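Voltatholm - Cell 2 gripper and table, routine inspection sheet
Inspected by: Bohdan Levchenko. Date: 18th August. Cycle counter at start: 2441 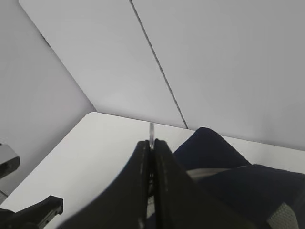

Item 4, grip check. Clear test piece held upright at the fingertips, table wall seam behind.

1. Emergency stop, pendant and door switch. OK. Both tested from standstill and at slow speed.

2. Air supply and hoses. OK. Small rub mark on the hose near joint 5, sleeve fitted.

3. Finger screws. Left finger took a quarter turn. Marked with paint pen. Check again at 200 cycles.

4. Grip on thin parts. OK with comment. Clear piece picked up ten times at low force, no drops. The fingers must meet at the tips before anything else is adjusted - do not make up for a gap by raising the force.

5. Finger ridges and notches. Brushed out. No chips felt. Do not use solvent.

6. Wrist camera. Lens wiped, cable clip tight. Old offset from April still loaded, needs redoing. Lukian Polishchuk to do.

7. Table top and panels. Surface clean. Navy fabric item with grey straps on the table, right-hand side. To be cleared before automatic running.

8. Brackets at left edge of table. Fixings tight. Keep hands out of the gap when the arm is live.

9. Spare fingers. One pair left in drawer 89. Teodor Barbu has asked Karakaya for a price.

Result: pass for manual running only. Items 6 and 7 open.
Countersigned: Hnat Derkach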